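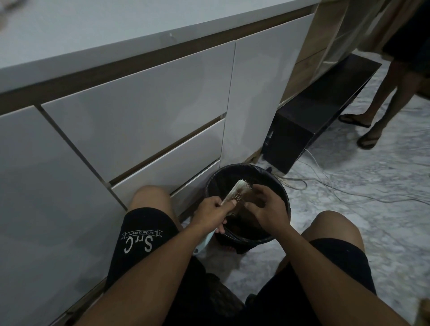

School gate checks work best when every entrance follows one written procedure. The steps below are for a primary school with up to 554 students and assume a single staffed entrance during class hours. Read them as ordinary housekeeping: a short job, repeated on a schedule. Gates that get attention once a year drift out of order.

Setting up the visitor log

1. Rule a bound book into columns for name, ID type, person visited, time in and time out. Loose sheets get lost.

2. Number the visitor badges and keep them at the gate desk. More than 28 badges is hard to manage at one desk.

3. Hold the ID until the badge comes back.

Drivers and contract staff

Keep a separate list for bus drivers, cleaners and repair crews. Each entry needs a photo, a phone number and the date of the last background check. Renew the list every June, before the new school year – not after it starts.

Pickup

Release a child only to an adult on the pickup card. If the card is missing, call the number in the office file, not one given at the gate.

Weekly check

Compare the log with the badge rack. Any badge missing for 3 days is canceled and its number is not used again.

Etornam Bonsu, updated September 2019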